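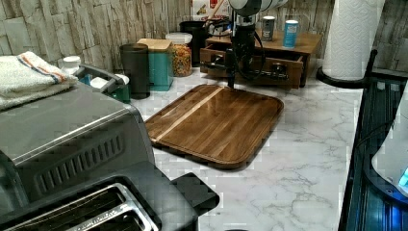 Everything lives along the back wall and the cutting board has nowhere to go

Miyuki Sugiyama
Posted 10 July 2020

I have one decent stretch of counter and I have managed to fill its edges so thoroughly that the middle is the only place left for a cutting board. So that's where the board lives. It gets used, wiped, and left lying flat on the marble pattern until the next onion.

Along the wall I keep the caddy, the canisters, the cereal in its clear jar, and the crock with the utensils. The toaster is at the left end with a kitchen towel folded on top of it, which my sister calls "a choice." I call it a towel rack with a browning dial.

What I want to know:

Is it bad for a wooden board to stay flat on the counter all the time? Mine is a dark one with a rim, and it was not cheap. I oil it every February, when the heating has dried it out and I remember that I own it.

Is the towel really a fire hazard or is that one of those things people say, like the one about swimming after lunch?

And does anybody have a system for the back row that survives contact with a person making breakfast? I bought a Voneva two-level riser last winter. It held the canisters beautifully and put them all at exactly the height where I could no longer open the cabinet doors. The riser now holds shoes.

I rent, so no drilling. I also cook most nights, so please don't tell me to put the salt in a drawer.

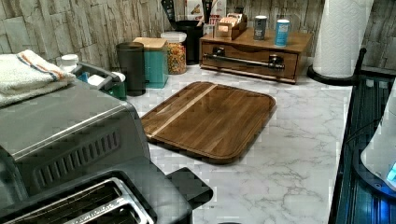

Zameo Neighbors — Kitchen & Pantry Club

Nanami Kamata
Club member, 6 years

Towel first. Move the towel. I'm sorry, your sister is right, and I know what it costs me to write that on behalf of sisters everywhere. The bread slots are an open path for heat, and a folded towel slides. It only needs to slide once while somebody is waiting on a bagel and reading their phone. Mine slid. It didn't catch, but it came away with a brown stripe and a smell, and I had to repaint nothing but my reputation. Get an over-the-door bar for the cabinet under the sink. No drilling, and the towel dries better hanging than it does folded. Same goes for the top of a toaster oven, by the way. Those get hot all over.

Now the board. Flat is fine while you're working. Flat for days is what does the damage, mostly when it's put down damp. The top dries, the bottom can't, and wood that is dry on one side and wet on the other starts to curl like a sandwich at a meeting. Wipe both faces, wipe the groove, then stand it on its long edge with air on both sides. A cheap upright file sorter from an office store will hold it. So will the gap between two heavy canisters if you're feeling lucky.

Once a year is not much oil for a board you use most nights. Go by looks. When water soaks in and leaves a dull patch, it's thirsty. Use food-grade mineral oil or a board cream. I've had a tub of Kasullow going for ages and I like it, though it looks exactly like lip balm and my husband has made that mistake. Wipe on a thin coat, leave it overnight on its edge, and buff off what's left in the morning. Don't use olive oil. It goes rancid and then your fruit salad tastes like an old candle.

As for the back row, pull everything off and put back only what you touched in the last 7 days. You'll keep the utensil crock. You may keep the cereal. The canisters are where people lie to themselves. I kept a teal one for years, very proud of it, and when I finally lifted the lid it contained a different, smaller lid.

4 people found this useful? More like 5, according to the counter at the side of my screen, and I suspect two of them are sisters.

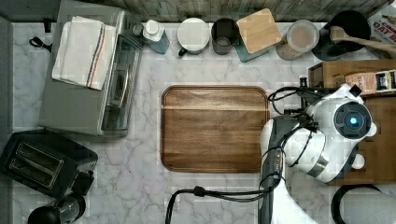 Filed under: Counters & Small Appliances

gravelbread

just put the board in the sink when your done with it. thats where mine goes. no problems

Nanami Kamata

Please do not put the board in the sink.

gravelbread

its been 3 years

Nanami Kamata

Can you put it on a table and press one corner?

gravelbread

ok it rocks. but it always rocked

kawaguchi_court_apt

I have the same kind of layout in my building (Kawaguchi Court, long counter, wall you're not allowed to touch) and what fixed it for me was giving up on the idea of one row. Things used with heat go at one end. That's pots, spoons, oil, salt. Things used for breakfast go by the toaster, so cereal, mugs, oats. Flour and anything else that only comes out for baking goes up in a cabinet. You then stop walking the length of the counter with a spoonful of something.

Two other things. Any flat box you leave on the counter will be a shelf by evening. You set one little package on top of it and it becomes furniture. Break boxes down the day they arrive.

And do leave space beside and behind the toaster. Mine had its cord pinned against the wall by a canister and I didn't notice until I went to clean. The manual will give you a distance. If you've lost the manual, a hand's width is what I use, and I have large hands.

I disagree with Nanami about the file sorter. They tip when the board is heavy. A plate rack is better.

Nanami Kamata

Mine doesn't tip. But it's a metal one, so fine — metal file sorter or plate rack, and let's all stay friends.

Miyuki Sugiyama

Thank you both. All three, I suppose.

The towel is going on the cabinet door tonight. I told my sister and she asked for it in writing, so she has been sent a link to this page. Ordering oil too. I did the water test and the board drank it like it had been waiting for me to ask.

I haven't found the nerve to do the canisters yet.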